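4.2 Resolving module dependencies at load time

Jamum reads its configuration files once, at start-up, and builds a graph in which each node is a module and each edge a declared dependency. Cycles are rejected before any module is created. In the Ollidura code base, which we used for all timing runs, the graph holds 2,709 edges over 170 modules, and the longest chain has a depth of nine. Task modules are loaded last, as they depend on both the device and the planning layers.

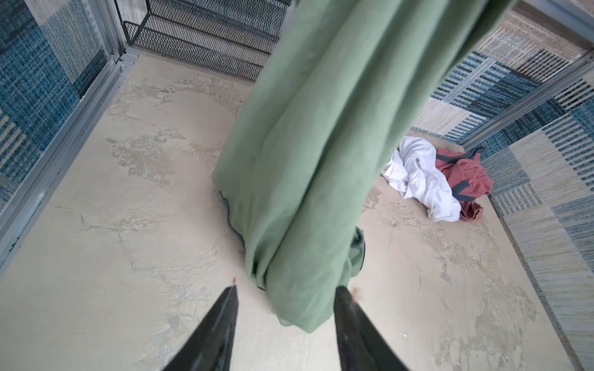 Figure 3. Gripper fingers and hanging green cloth, wrist camera view.

Two loading orders were compared. The eager order creates every module as soon as its parents exist. The lazy order, taken from the earlier Toledo release, puts a stub in place of each module and fills it on first call. Lazy loading shortens start-up but moves the cost into the first task cycle, where a missing setter is reported late and without the name of the file that declared it.
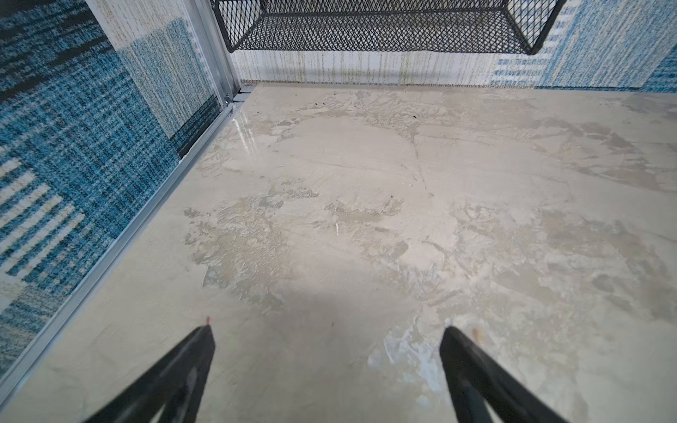
Configuration errors were grouped by the stage at which they were raised. Eight kinds were found in the Pukville branch, most of them type mismatches between a declared and a supplied value. Values that depend on the work area, such as the brightness limits for a pale, mottled floor with fine dark lines, are kept in a separate file and checked against a schema before the graph is built. A change to that file does not alter any edge, so the stored load order can be reused.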